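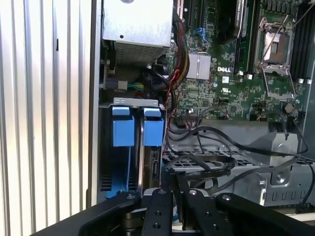

Drollisness opens a free repair bench for old desktop computers this November

Bring us the tower from the back of the closet. We'll open it up with you.

I'm Imtiaz Howlader, and I run Drollisness, the little computer reuse shop in Jesby. I'm told a press release is supposed to sound like a grown-up wrote it, but Murray Hollis, who normally handles our announcements, is out with a bad back, so you get me this time!

The news first. Starting in November we're opening a public bench at the shop, free to use, for anybody in town with an old desktop they'd like to fix, upgrade or strip for parts. Doors open at 4 p.m. and we go until 8. You don't need to book, you don't need to know anything about computers, and kids are welcome if they come with an adult (and keep track of their own screws).

We took in 584 desktops over the past year, and a whole lot of them came from people who figured the machine was dead. Plenty of those needed a power supply, or more memory, or just a good long blast of air through the fans. I started to feel a bit funny about it, to be truthful. We'd fix a computer up and sell it, and the person who gave it to us had already gone out and bought a new one. So I thought, why not let folks have a go at it first?

Office towers are my favorite thing to teach on. They're roomy, the parts are big enough to get your fingers around, and a lot of them were put together by people who knew somebody would be back in there someday. You pull the side panel, lay the case down flat, and it all starts to make sense pretty fast. The power supply is the big metal box with the fat bundle of wires coming out of it. The memory sticks stand up in their slots in a row. The processor lives in a square socket with a metal lever next to it, and that's the one spot where I'll ask you to slow down and let one of us stand beside you - bent contacts are no fun for anybody. 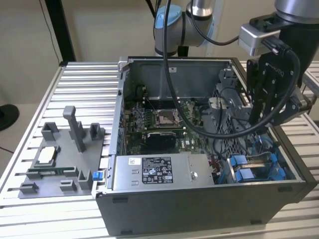 A desktop tower opened up on its side, with the processor socket empty and the blue drive carriers at lower right.

Shafiq Sikder and Dinesh Talukder will be at the bench with me most afternoons. Shafiq is the one to ask about drives, and about getting your pictures off one before you do anything else (please do that first, I'm begging you). Dinesh is good with noisy fans and machines that shut themselves off for no reason.

We've got 2 prices to tell you about, and both are zero: bench time is free, and so is any used cable, screw or bracket out of the bins. Used memory, drives and power supplies will have stickers on them at our regular shop prices. New parts we can order for you through Dekex, but you'd be looking at a second visit.

The money for the tools and the extra lighting came from our spring parts sale, which brought in $3,395. Thank you to every one of you who walked out of there with a box of keyboards. Bednarek, our neighbors across the parking lot, are letting us use their spaces after 5 as well, so go ahead and park on that side.

A few things to know before you load up the car. Bring the tower and its power cord, and leave the monitor at home, we have those. Laptops we'll have to look at later in the winter. And if you decide halfway through that you're sick of the thing, you can leave it with us and we'll recycle what we can't reuse.

Reporters who'd like to come by are very welcome, and you can bring your own dead computer along too. Tanvir Ranasinghe at our front counter is setting up visits and can answer questions about the schedule. Call the shop or stop in any time after lunch.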